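4. What people call a pale green

I'll admit I thought this would be the easy section. We had 3044 secondhand listings from the Wondville swap board, all of them for kitchen things, and all I wanted to know was which words sellers reach for when the item is a light, grayish green. How hard could it be? I gave myself a weekend, and I was still at it in February.

The first trouble is that sellers don't agree with themselves, let alone with each other. The same person will list a kettle as "sage" and then, a few lines down in the same ad, tell you it goes nicely with other mint pieces. Ross Swanson wanted to throw those listings out. I wanted to keep them (they were my favorites!), so we kept them and coded the word in the title as the main term and anything later as a second term. Blair Farquharson and I coded a shared batch of 100 listings separately before we split the rest, and we argued our way through every one where we didn't match. Most of those were "celery," which I read as a color and Blair read as a vegetable the seller happened to be boiling.

"Sage" came out ahead of everything else in titles, and I don't think that surprised anyone in our group. What did surprise me was how often it sat next to a hedge. People write "sage-ish," "kind of a sage," "sage I guess," and one seller put "sage?? (see photos)" and left it at that. Sellers who wrote "mint" hardly ever did this. They just said mint and moved on. Estíbaliz Segura thinks mint has a candy behind it and a toothpaste behind it, so people feel sure of their ground, while sage is an herb that plenty of folks only meet dried, in a jar, once a year. I like that idea a lot, but our data can't test it and I won't pretend otherwise.

Then there is "gray." A fair number of listings called an item gray in the title and green in the body, or the other way around. Kalniņš's older work on paint names (Ivars has been very patient with my emails) found that people shift their word depending on what the object is standing next to, and I'd bet that is what is happening with us too. A pale green dish beside a lot of white looks plenty green. Set it down by something that really is gray and you may lean harder one way or the other – which way, I couldn't tell you from listings alone. We did not code backgrounds in this round. Lucinda Esposito told me early on that we should, and I said it would take too long, and she was right and I was wrong.

Age of the item matters less than I expected. Listings marked "vintage" used "avocado" and "jade" a bit more, but "sage" still held up among them. Brand names muddy this some, too. Skeka and Makhubela both print their own color names on the box, and sellers who still have the box tend to copy them straight off. We flagged those titles and left them out of the hedging counts, on the grounds that a copied word doesn't tell us much about what the seller sees. If you'd rather put them back in, the order of the top terms stays as it was.

One last wrinkle before the tables. Spelling was all over the place ("sauge," "saige," and a "safe green" that took me far too long to figure out), and we folded all of these into "sage" by hand.

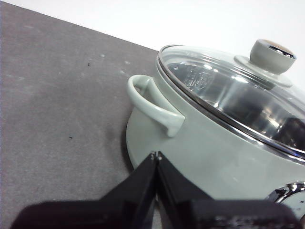
Burnivwood, 4 August 2018

Figure 2. A cooking pot in a pale sage green, with matte gray and plain white next to it. Color terms in this section are given as the sellers typed them, apart from the spellings we folded together.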